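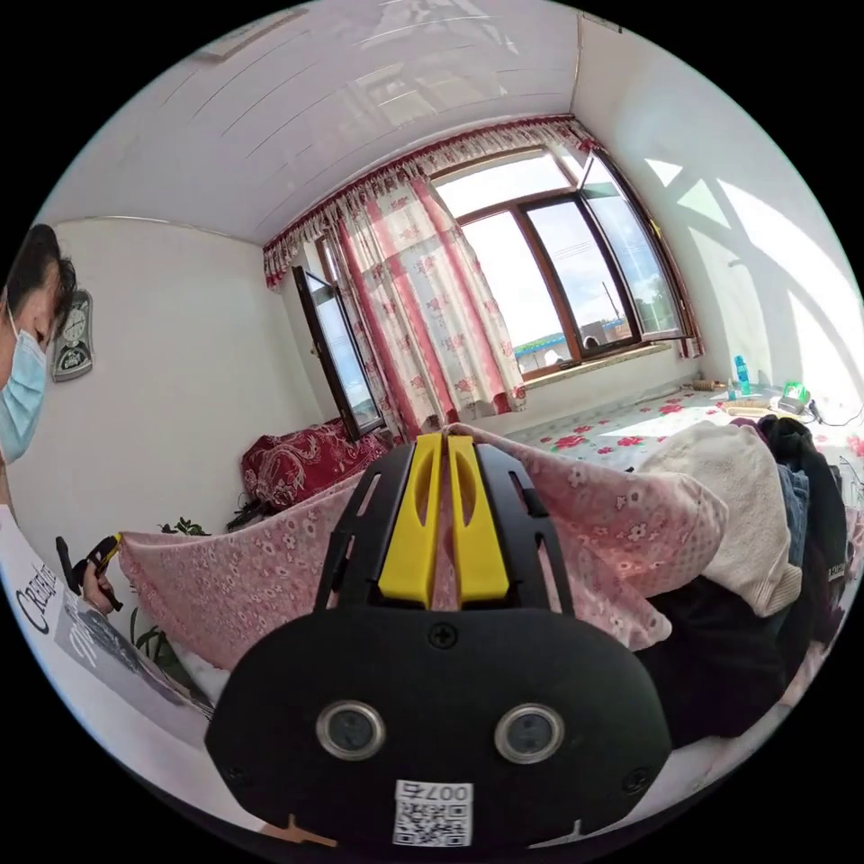

My mother could fold a fitted sheet into a rectangle. I mention this so you understand the standard I was raised under, and how far I have fallen from it.

I had put off the bedroom for most of a month. The laundry does get washed in this house, I want that on the record, and it gets dried, and then it gets carried in by the armful and dropped on the bed, where it stays until bedtime. At bedtime it moves to the chair. In the morning it moves back. I figure some of my shirts have traveled farther this year than I have.

So on Saturday's cousin, a day off with nothing in it, I started with the big stuff. The theory comes from a booklet I picked up at a yard sale in Darnamden, written by one Deividas Jaunzems, who believes that you should always fold the largest item first and that it will "shame the small ones into line." He spends 7 pages on pillowcases. I paid a quarter for it and have gotten at least that much irritation back.

The largest item in my case is the pink flowered one, and the trouble with anything that size is that you need a second person, and the second person has their own ideas. One of you folds toward the window. The other folds toward the door. You meet in the middle holding the wrong corners, and somebody says "no, the other way," which is a sentence that has never helped anyone fold anything.

There's also the matter of where you put it while you work. The bed is where you fold, and the bed is where the laundry is. Jaunzems suggests "a clear table of generous size." I would love to see his house.
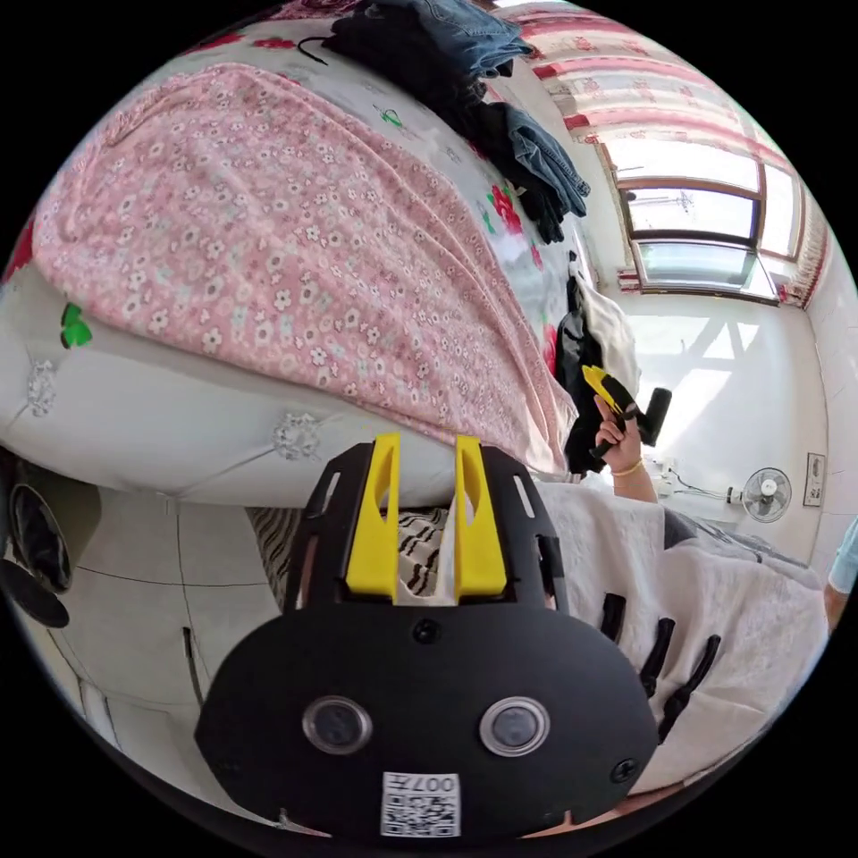
Jeans I leave for last. They hold their shape no matter what you do to them, so I see no reason to hurry. Hangers are another story. I own plenty, and they're always in with the clothes and never in the closet, hooked onto something that then comes along when you pull. A black wire hanger can take hold of a whole pile like it's been waiting all day.

And I will say a word for the sheet, the pale grey one with the red rose on it. It's a lot of sheet. It has leaves, it has a rose, it has white flower patches on top of that, and with white flowers on pink over it the bed looks like a garden center in April. I've been told these patterns don't go together. I've also been told that by people who own one set of sheets, in beige.

The white fluffy blanket I didn't fold at all. Jaunzems says to roll them. I rolled one once and it unrolled itself in the closet overnight and pushed the door open, so now it lives on the bed and we get along fine.

Next up is the sock drawer, which I'm told has a bottom.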